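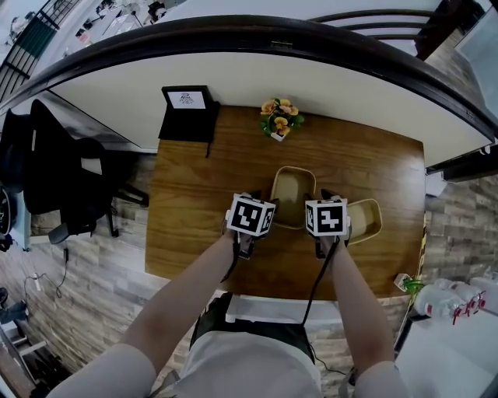 The second half of our funded year at the Brinthorpe community seed library has been a busy one, and I'm very glad to be writing to you with mostly good news. When we last reported in March we had a borrowed cupboard, a great many envelopes and more goodwill than shelf space. We now have a proper room of our own, with a decent wooden table to work at, a couple of beige bins and a little pot of yellow-orange flowers (artificial, I'm afraid, so it won't be going in the catalogue). It has made such a difference to have somewhere people can sit down and stay a while, and quite a few of them do!

Lending

Members took home 672 packets over the growing season. Beans and tomatoes were the favourites by a long way, as they always are, and we ran clean out of the purple climbing bean before the spring rush had properly finished. Silverbeet went better than I'd expected. The grains and the odder brassicas hardly moved, and I think we were a bit hopeful in ordering so many of them, so next year we'd like to put that part of the budget into herbs and local wildflowers, which people ask for at nearly every open day.

Returns

You asked us last time to keep a closer eye on what comes back, and we have. So far 456 packets of saved seed have been returned. That is a good deal better than we had dared to put in the application, although the quality is uneven. Pumpkin and zucchini are the trouble, as they cross with one another's relatives over the back fence, and some of what was handed in had to go to the chooks. We've rewritten the instruction slip in plainer words and added a small drawing showing how to tape a flower shut. The tomato seed, on the other hand, has been lovely — clean, dry and nicely labelled, even down to the colour of the fruit.

Workshops

We promised four workshops and have held four: seed cleaning, raising seedlings, saving seed from leafy greens, and a winter one on planning a bed, which was moved indoors at the last minute on account of the hail. The seed cleaning afternoon was the fullest. The greens workshop was quieter, partly our own fault for putting it on in the same week as the school fete, and we'd like to run it again in autumn with a better flyer.

Money

Spending is close to plan. Shelving from Honkanen came in under the quote, and with your kind agreement the difference went to a second-hand fridge for long-term storage. The Kedura label printer has been more of a mixed blessing. It does a beautiful job when it works, but the labels cost more than we'd allowed for and the first batch faded on the sunny side of the room. We have changed to a heavier stock and hung a blind. The Ilosine catalogue software is paid up to the end of the grant, and all of our varieties are now entered except the donated onions, which arrived in a shoebox with no names on them.

What comes next

Over summer we'll be testing germination on the older stock and sorting out the onions by the only method left to us, growing them. We would also like to talk with you about opening one evening a fortnight for people who work during the day. It would mean moving a small sum from printing to room hire, and I've set out the amounts on the attached sheet. If you could let us know before the holidays we can have the new hours on the noticeboard in time for the autumn planting.

Seed Library Coordinator, Brinthorpe
14 November 2019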